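Stenlow Larder News

Tinned tomatoes, and why I can't stop talking about them

I promised a piece on store-cupboard cooking in the last newsletter and then went on about courgettes instead, so I owe you this one. It's going to be almost entirely tomatoes. Tinned ones! I know the greenhouse people among you have fresh fruit coming out of your ears this month, and good luck to you, but I would still put a tin up against most of what the shops sell as fresh for anything that goes in a pot.

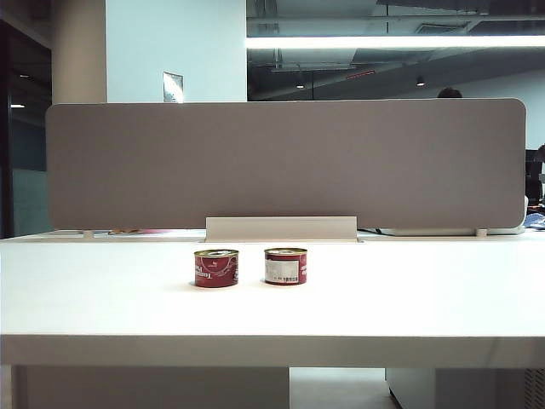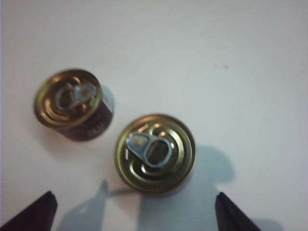 My own conversion came when I moved into a flat with one working ring and a saucepan whose handle spun round. I cooked tomato sauce three or four nights a week for most of a winter, and by the end of it I was making something I'd happily have paid for. The recipe has hardly changed. Two tins of whole plum tomatoes, one onion cut in half and left in big pieces, a good lump of butter, salt. Let it tick over on a low heat for 45 minutes, pull the onion out (eat it, it's lovely on toast) and squash the tomatoes with the back of a spoon.

Sorry, I should say that the timing is for a wide pan. In a small deep one you may want nearer an hour, and you'll need to stir the bottom now and then.

Whole or chopped? Whole, nearly every time. Chopped tomatoes are often treated to keep the pieces firm, so they hold their little cubes however long you cook them, and that's fine in a chilli but annoying in a smooth sauce. Whole ones collapse beautifully. If a recipe wants chopped, put a pair of scissors straight into the tin and snip away -- much less mess than a board and knife, and all the juice stays where it should.

Then there's the sourness. Some tins are sharp and some are sweet, and you don't know until you taste. Most people reach for the sugar. A pinch does help, but try a grated carrot in with the onion first, or just give the pan longer. I've also had very good results from a tiny bit of bicarbonate of soda, and I mean tiny, the amount that sits on the tip of a teaspoon. It fizzes up in a pleasing way and then settles. Too much and the whole lot tastes of soap, as my family will confirm.

Jacobus Masilela wrote in after the June issue to ask what to do with half a tin, which was a very good question and one I'd been avoiding. Tip it out of the tin into a tub or jar with a lid, put it in the fridge and use it within a couple of days. Or freeze it in an ice cube tray! Tomato cubes are brilliant. Two or three of them go into a lentil soup or under some eggs, and I drop them into gravy as well, which sounds odd and tastes great. Jacobus also sent his mother's way with tinned tomatoes and pilchards, cooked down with onion, curry powder and a green chilli and eaten with stiff maize porridge. I've made it twice already. He says to leave the fish in large pieces and keep your spoon out of it, and he's right, the first time I stirred it to bits.

A few of you asked about small tins against big ones. The small ones cost more for what you get, but I keep them in for pizza. One little tin, drained well, crushed by hand with salt and a splash of olive oil and not cooked at all, will cover two bases. It goes on raw and does its cooking in the oven. I used to simmer my pizza sauce for ages and it came out dark and heavy every time, so this was a happy discovery.

If you'd like to taste the difference between tins for yourselves, come to the tasting evening at Flaritz Hall on Stundeck Road. We did one with olive oil in the spring and it was such a good night. We'll open a range of tins from cheap to silly, serve them plain at room temperature with bread, and then have the same ones again as a simple sauce. I'm very curious to see whether the order changes once they're cooked. There's space for 30, and the Hellström bakery round the corner is doing the bread -- the seeded rye as well as the white, I asked specially. Please bring your own bowl and spoon. Vegetarians and vegans are both fine, as we'll make the sauce with oil that night.

The food bank shelf by the hall door is short of tomatoes again, by the way, and also of tinned fruit and long-life milk. Anything in date and without a bad dent is welcome. Ring-pull lids are especially useful for people who don't have a tin opener or find one hard to grip.

Next time it will be beans. I have been soaking, salting and simmering in every combination I can think of, and I've got strong views about the cooking water. If you have a favourite bean dish, send it over before the end of August and I'll try as many as I can fit on the stove. Butter bean recipes would be very welcome, as so far I've only got two and both are mine.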